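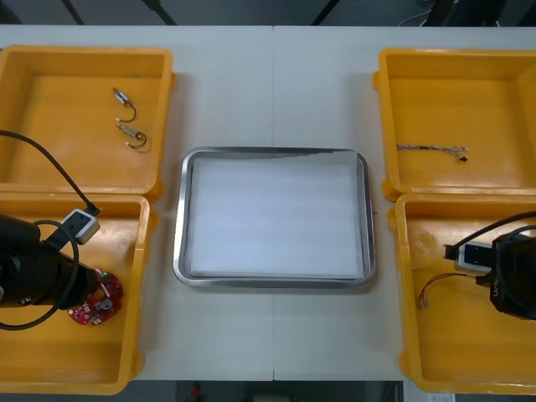
Bins and steel tray on the white table, April.

Parts sorting, Surell bench

I love this setup! Four yellow bins, one kind of part to a bin, and the lined steel tray in the middle for making up a set. The round red board lives lower left, the wire bundle upper right. Part numbers go in the Brirneck sheet, which is up to 1,755 lines now (about 500 of them ours).

1. Solenoids. The small push-pull one with the spring on its plunger is a beauty. The bigger one has a 6 on its frame in black marker, so log it under 6.

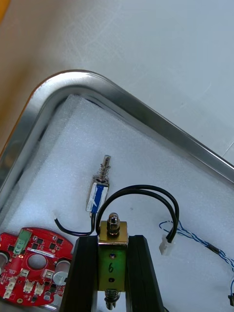
2. Bins. Keep the little cylindrical parts upper left, leads and all, and don't pull on the leads!
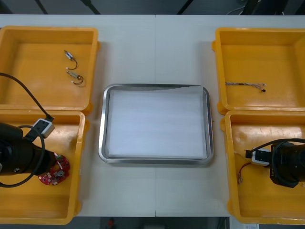

Same four bins, wire bundle upper right.

Still to do: flatten the tray paper at the top corner, ask Ganik for 3 more liners.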